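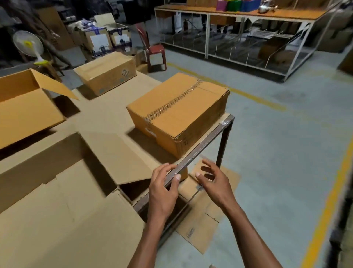 What is sampling in music?

Sampling is taking a small piece of one recording and using it inside a new one. It might be a drum beat, two notes from a trumpet, or a grown-up shouting "Hey!" in a way they probably never expected to hear again.

Filed under: Sound & Music > How Songs Get Made

Say you record your spoon hitting a mug. Clink. On its own, this is not a hit. Now play the clink four times in a row. Slow it down and it sounds like a church bell with a cold. Speed it up and it could be a very nervous bird. Put a drum under it and people may start nodding their heads, which is how you can tell that music has happened.

A piece that plays again and again is called a loop. Loops are useful for musicians who have found 9 good seconds and would like them to last the whole song.

How does a computer hold on to a clink? It measures the sound thousands of times every second and writes down each measurement as a number. Play the numbers back in order and you get your clink. Play them in reverse order and you get a clink going backward, which every beginner does at least once and then plays to the whole family.

Before computers, people did this with tape and scissors. They recorded a sound, cut out the bit they wanted, and stuck the ends together. If you sneezed, you could lose the chorus.

The made-up-sounding band Prallurgate has a song called "Kallach" with 70 samples in it. One is a squeaky gate. Another is the same squeaky gate, lower, pretending to be a whale. It does this quite well.

Can you sample anything you like? Your own mug, yes. Somebody else's song belongs to somebody else, and musicians who want to put a piece of it in a record they sell usually have to ask first, and often pay. Asking can take longer than writing the song.

Try it: find a recorder on a phone or tablet (with permission from whoever owns it) and collect a zipper, a door, and a bag of rice. Pick the one you like best and play it over and over. Stop when someone in the next room asks you to.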